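I gave up on learning the accordion in February, and by the end of that same month I was back at it (my neighbors must have loved that!). The thing is an old Lorell with 24 bass buttons, and I bought it from a guy named Durán who threw in a strap and a songbook missing its cover. I figured I'd be playing waltzes in a few weeks. Ha. I spent most of that time just trying to get the bellows to go in and out without wheezing like a sick goose.

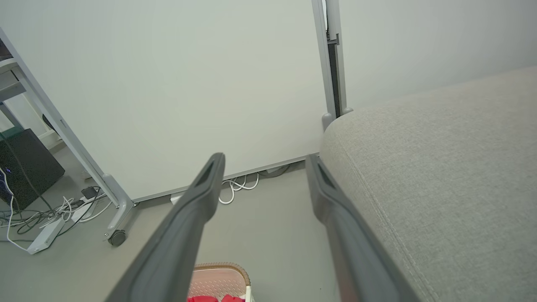

So what changed? Mostly I slowed way down. I play one tune, the Skosatstead Polka, for 10 minutes before breakfast, and then I put the thing away even if it's going great. My left hand still wanders off and hits the wrong chord in the second half, but it finds its way back a lot faster than it used to.

I asked on here last time whether I should move up to a bigger box, and boy, did you all have opinions.

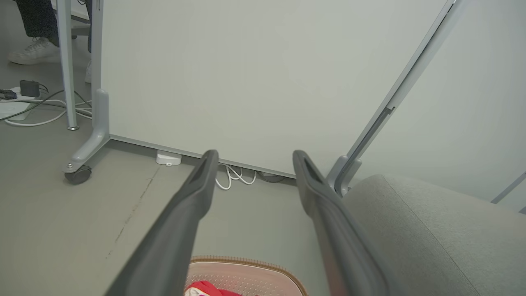

Colm Fahy wrote that I should stay put for another year, that he played a little Flarnitz at dances for ages and never once ran out of buttons, and that a full-size one would only wreck my shoulders. He also thinks I should quit using the songbook and learn by ear, which scares me a bit.

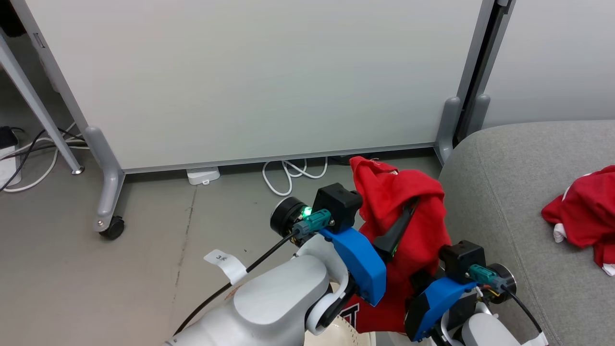 I did try it his way last night with a slow waltz, no paper at all, and got through the first part before it fell to pieces. Second part tonight, if my wrist holds up. If anybody has a decent recording of the Skosatstead played slow, please send it over, the one I have goes like a train.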